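Notizen für den Vortrag, zweiter Teil (nach der Kaffeepause, etwa 10 Minuten)

## Warum ich doch gewechselt habe

- Einstieg: Jahrelang schwerer Tower unterm Schreibtisch, dann das Nimatach-Notebook von Blomqvist. Ich war so skeptisch!
- Erster Abend: Deckel auf, Konto angelegt, alle Schriften da. Hier kurz lachen lassen (das Gesicht von Ingvar Overgaard nachmachen).
- Preis nicht verschweigen: knapp 2000 Euro, das tat weh.
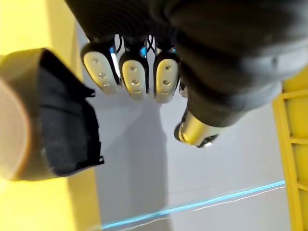

*Hand von oben, helle Fingerkuppen mit kleinen Löchern*

## Tastatur und Trackpad

Langsam sprechen, das ist mein Lieblingsteil. Der Hub ist kurz, aber herrlich knackig, und die Gesten sitzen nach zwei Tagen im Handgelenk. Drei Finger nach oben, alle Fenster liegen nebeneinander – 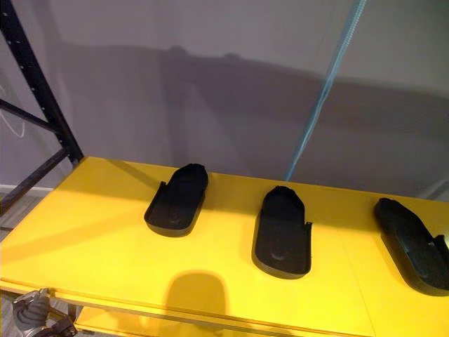 und genau so schreibe ich inzwischen auch: links der Entwurf, rechts die Quellen, nichts verdeckt das andere. Himia (die Notizen-App) gleicht im Hintergrund ab, auch im Zug nach Mirthorpe mit miesem Netz. Live vorführen, falls das WLAN mitspielt!

## Was mich noch nervt

- nur 2 Anschlüsse, Adapter immer dabei
- mein alter Drucker bleibt stumm
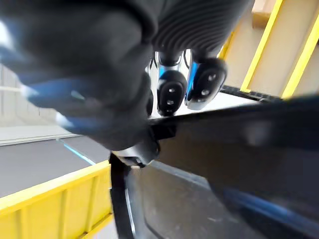
Kátia Frota meinte dazu, der Drucker brauche bloß den allgemeinen Treiber, bei ihr laufe er seit März ohne Murren. Danach Fragen aus dem Saal, Ladegerät abziehen nicht vergessen.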